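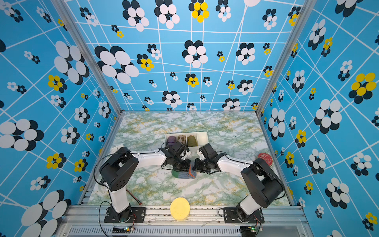 How long does it take to walk the old rail trail from Vitgate to Sototport? Two days if you're sensible, one very long one if you're me and Sorcha Lamont.

We'd been talking about it since May and finally went. 40 kilometers, mostly flat, mostly gravel, and oh my feet. I packed 230 grams of trail mix and ate it all before the first bridge (no regrets). 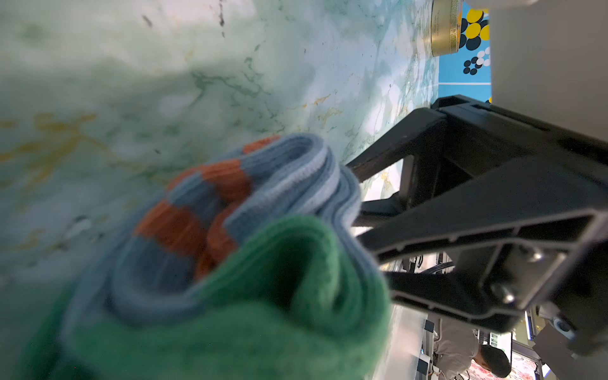

Then comes the long stretch by the canal, where the shade runs out. Bring more water than you think! The faucet at the old station was shut off and the next one is way past the lock.

Best stop by a mile: the snack window at Rostura. Lemonade, grilled cheese, a bench under a huge chestnut tree. Sorcha took her boots off and I thought that was it, we live in Rostura now.
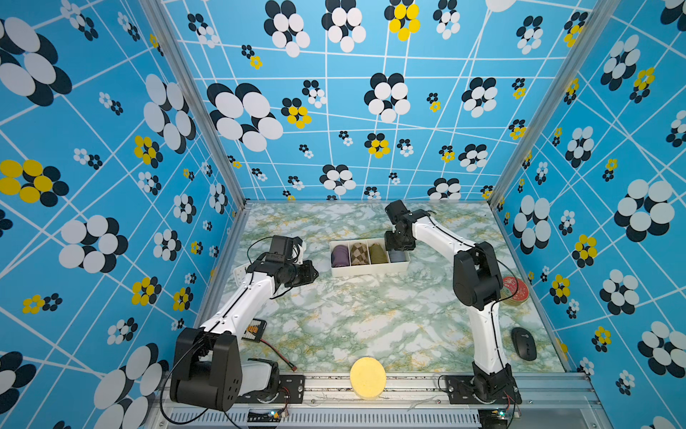

Sky blue, flowers, green marble 🌼

We hit Sototport just before dark and missed the bus by a minute or two, so we got fries and sat on the harbor wall for the next one. Would I do it again? Ask me when I can use stairs.

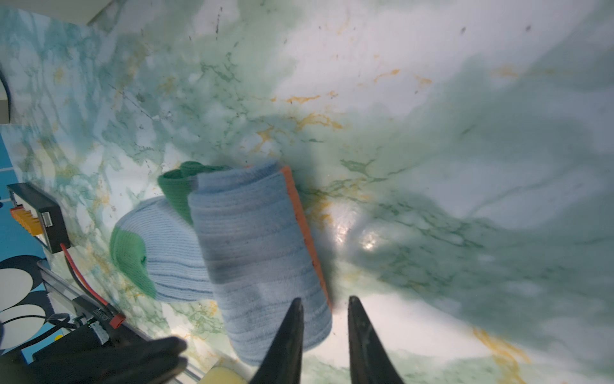 Marble with little orange-gold veins

Next up is the hill route, 800 meters of climbing. Sorcha says fall, I say never, so probably fall. Anybody done it with a dog??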